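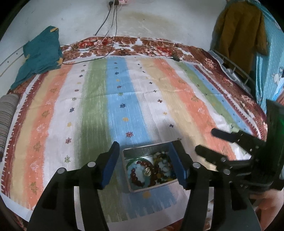

Yoon-hee Kong asked on the tracker whether the Trulteo kit is worth the money for a person who works at home and has no robot arm yet. My answer is yes, with some conditions, and this README is the long form of that answer.

Trulteo Home Pair, review data and notes
Version of 16 August 2021

What is in this repository

The recordings I made while I tested the Trulteo Home Pair, a set of two hand-held grippers sold by Gradley. It has 200 recordings, the log files, and my notes on each feature of the product. I paid for the kit myself. Gradley has not read this text before publication.

The folder "recordings" has one subfolder for each task. The folder "logs" has the text output of the Gradley software, not edited. The file notes.txt is my diary and it is not very tidy.

The product

Each gripper has two black fingers with cutouts, and the fingers close when you press the trigger. The pair I used has one gripper with tall blue pads at the fingertips. Pads are sold separately and you choose which gripper gets them. Without pads, the fingers hold a towel well but slide on thin metal.

The kit arrives in one box with a charger, two spare screws and a printed guide. The guide is short. The section about calibration refers to a page which does not exist in my copy, so I used the online version.

Tasks

All tasks use things that people have in a bedroom or a kitchen. I did not buy special objects. The small containers were the most useful test. An open metal tin full of beads and beaded jewelry, standing on a quilt, is a hard object for a gripper: the walls are thin, the cloth under it is soft, and the beads move when the tin tilts. I recommend it to anybody who wants to compare pads.

Other tasks are folding a shirt, closing a zipper bag, and passing a spoon from one gripper to the other.

Results

69 recordings are marked "failed" in the log. I kept them, because a buyer should see them also. Most failures are drops during the lift. Some are my own mistakes, for example I pressed the wrong trigger - this happens more often than I like to admit.

The trigger is comfortable for short work. After a long session my thumb was tired, and I would like a softer spring. The weight is good. The software stopped four times during my test and each time it saved the recording before it closed.

The file format is the one used by Ryu, so the Ryu viewer opens the recordings without conversion. I tested only this viewer.

Known problems

The clocks of the two grippers are not always equal at the start of a recording. Please check the field "offset" before you use both streams together. Recording 2963 has a wrong task name. (The numbers come from the kit and do not begin at one.)

Rooms look like rooms. There are cables, clothes and stained walls in the recordings, and I did not clean or edit anything.

For whom I recommend it

Buy it if you want to collect your own two-hand data and you have patience with the manual. Do not buy it if you need support on the phone. Gradley answered my two emails, the second one after a long wait.

License and questions

Free for study and teaching. For sale or resale, please write first. Corrections are welcome on the tracker, with the recording number.

This site uses cookies to remember your language. Accept / Settings
Contact - Copyright 2021 Prerkwood Notes - Back to top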